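Home | Stories | Poems | Submit | About

Second Gear

So Meirion says to me, "You're not going to fit in that," and I said I'd fitted in worse, and in I went, elbows first. It was my cousin's old Gravley, number 188, with a seat made for a boy of twelve (I'm a grown woman with hips, thank you very much!). They'd let me have it for the club night at Gesham on the one condition that I brought it back with four wheels.

I'd never raced anything. I'd driven a bread van for 20 years and I knew every bend between our place and the coast, and I thought, well, how different can it be?
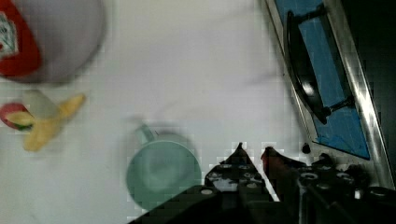 Very, is how. Mabli Howells went past me on the first corner as if I'd stopped for petrol. Then her brother, then a lad with his visor up, singing. My arms were jelly by lap three and I'd a bit of grit in my teeth the whole way round. But on the back straight I got my foot flat and left it there, and I heard myself shouting, properly shouting, no words in it.

I came last. Meirion lifted me out by the armpits and asked was I hurt.

"When's the next one?" I said.

"March," he said, "and you owe me for a bumper."

Elin Harries

More stories
The Humphreys Boys
Rain at Turn Two
Luuk Wuyts: A Borrowed Helmet
Gus Thibodeaux: Push Start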